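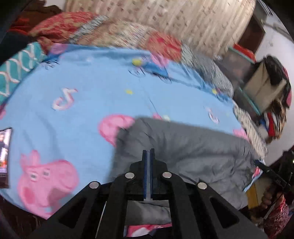
Away Support in Small Town Soccer
Project report, Ebere Yusuf and Riet De Graaf

What we looked at

Why do some clubs bring fans to away games and others bring basically none? We picked two clubs, Hesthorpe and Abella. Same league, same level, grounds a short drive apart. Started in September, a bit later than planned.

Method

Went to 4 games, two per club, all away. Riet did the talking, Ebere wrote it down. Questions were short: how did you get here, who did you come with, would you come if it rained. Also read old match programs from the Hesthorpe clubhouse. Some pages missing, so the early seasons are thin.

We wanted to use the ticket numbers too but Abella doesn't split home and away in thier records. Dropped that part.

What we found

Hesthorpe has a bus. It is paid for by Indcombe, the shirt sponsor, and it leaves from the parking lot behind the main stand. Fans kept bringing it up before we asked. A few said they would not go without it. Older fans mostly. One man said he likes the bus more than the game.

Abella has no bus, only shared cars, sorted out over a group chat. If you are not in the chat you don't know. Younger crowd, louder, leaves early if the team is losing.

Home crowds don't explain it. Abella got 800 for its biggest home game and then hardly any of them traveled the week after. 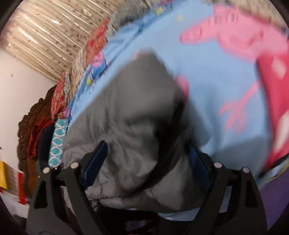 Fig. 2. Gray fabric between the two gripper fingers.

Kickoff time matters more than we expected. Early kickoffs were bad for both clubs, people work or have kids' games. Evening was better. Distance didn't come up much, parking did, a lot.

Problems

Too few games. We only talked to people who showed up, so nothing from fans who stayed home, and that's a big hole. Should of asked at home games too. The Hitis survey form we used cut off long answers and we didn't notice untill the second game, so the first set is patchy.

Next

Riet wants to ask Abella if they would try a bus for one away game. Interview notes are in the shared folder, the first game ones still need typing up.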